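Loading sheet film into a holder is fiddly the first few times, so practise in daylight with a scrap sheet before you waste a good one. These steps are for 4x5 holders and should work for most makes, including the older Flakitz ones.
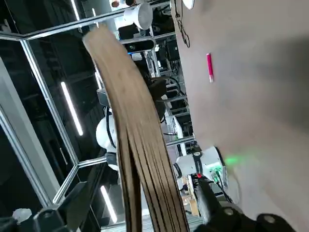
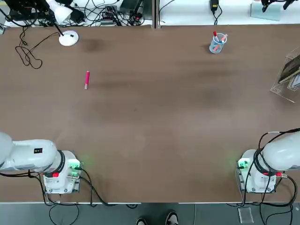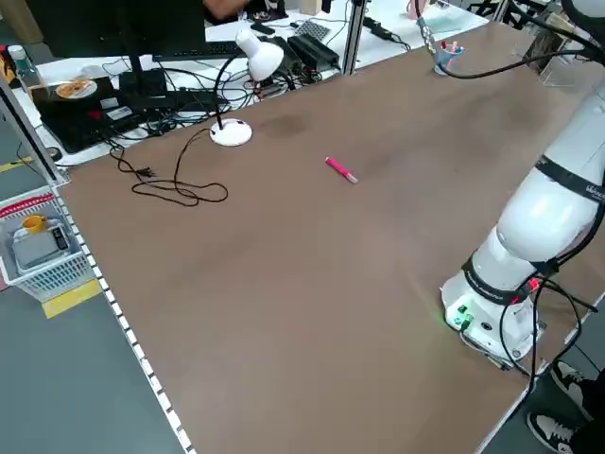 *Page last changed: November*

## Before the lights go out

1. Brush the dust from both sides of each holder and each dark slide. A soft paintbrush is fine.
2. Lay the holders out on your left with the dark slides pulled halfway. The white side of the handle faces out, meaning unexposed.
3. Put the film box on your right and leave an empty box beside it for rejects.
4. Switch off your phone and anything with a standby light.

## In the dark

Wait 5 minutes. If you can see any grey around the door, fix it before opening the box.

Hold the sheet with the notches at the top right — the emulsion is then facing you. Open the bottom flap, slide the film under both rails and push gently until it stops. Close the flap, then the dark slide, and turn the lock.

A Vastemik holder has tighter rails, so flex the sheet slightly as it goes in. Allow some 18 minutes for your first 3 holders, 2 sheets in each.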